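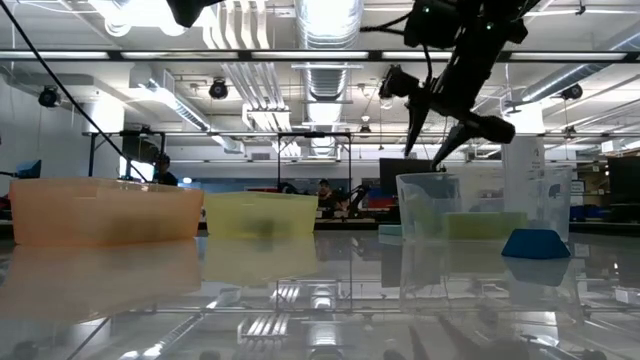 ¿Es mejor guardar los bloques sueltos en cubetas de colores o en cubetas transparentes sin color?

Depende de si se busca por dentro o por fuera: la incolora deja ver mejor las piezas y la de color se reconoce antes desde lejos, aunque tiñe lo que lleva dentro.

Foro Ordenar sin Llorar > Juegos y piezas > Cubetas de colores: ¿sistema o decoración?
Página 1 de 1

reet_rebane
Mensajes: 25
Después de un mes con los bloques repartidos en cubetas naranjas, amarillas e incoloras, empiezo a sospechar que no tengo un sistema sino tres recipientes bonitos. La idea era que cada color de pieza fuese a una cubeta. La idea duró hasta la merienda. Ahora las verdosas aparecen en la incolora, las azules donde les apetece, y en la naranja solo se adivina una sombra marrón que podría ser un bloque o un trozo de galleta. ¿Cómo lo hacéis vosotros?

Turovel
Mensajes: 2259
Error de principiante, con cariño. Clasificar por color queda precioso en el catálogo y en casa no sirve para nada, porque quien construye busca formas. Los trapecios con los trapecios, los largos con los largos. El color se ve solo.

agnese.stank
Mensajes: 249
Turovel, llevas años diciendo lo mismo y sigues sin tener en cuenta que hay gente que recoge y gente que construye, y en mi casa no coinciden. El que recoge tiene cuatro años y distingue el azul perfectamente. Lo de «trapecio» se lo explicas tú.

Turovel
Con mucho gusto. Los niños aprenden «diplodocus» sin despeinarse.

Jimine
A mí lo que me fastidia es el amarillo. Una pieza azul metida en una cubeta amarilla, vista desde el lado, parece una mancha oscura y acabas asomándote por arriba como quien mira un pozo. Si vais a comprar, todas incoloras y una etiqueta. Yo puse etiquetas de las que se despegan y ahora tengo etiquetas en el sofá.
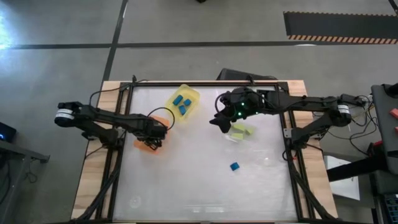
Las azules, en la amarilla.

Hondeck
Pues no lo veo tan mal, ¿eh? Azul en amarillo contrasta muchísimo mirando desde arriba, que es como mira uno cuando la cubeta está en la mesa. El problema lo tendréis en la estantería. Yo las tengo en el suelo y mi problema es otro, y lo noto sobre todo descalzo.

reet_rebane
Eso me gusta, lo del contraste. Entonces, ¿nunca azul en azul?

Hondeck
Nunca. Es como guardar un calcetín negro dentro de una bota negra.

agnese.stank
Dos cosas prácticas y me callo. La primera: no las llenéis hasta arriba, porque para sacar la pieza del fondo hay que volcarlo todo, y lo volcado no vuelve. La segunda: dejad sitio en la mesa entre cubeta y cubeta. Las piezas que se quedan fuera acaban siempre pegadas al borde o medio escondidas detrás, y luego faltan justo esas.

Ifans
Llego desde el hilo de los botones. ¿De cuántos litros las compráis? Las mías son de 12 y cabe la colección entera más el mando de la tele, que apareció ayer.

Turovel
12 es un baúl. Con cubetas pequeñas y más variedad se clasifica por forma estupendamente. Lo dejo caer.

Jimine
Ya lo has dejado caer casi 249 veces, Turovel.

reet_rebane
Resumen de lo que voy a probar: azules en la amarilla, verdosas en la incolora (que se quedan, ya han elegido) y la naranja para lo dudoso. Si en diciembre sigue en pie, pongo una vela. Gracias, Agnese, por lo del hueco entre cubetas.

agnese.stank
De nada. La galleta de la naranja sácala ya.

Turovel
Y mira si tiene forma de trapecio.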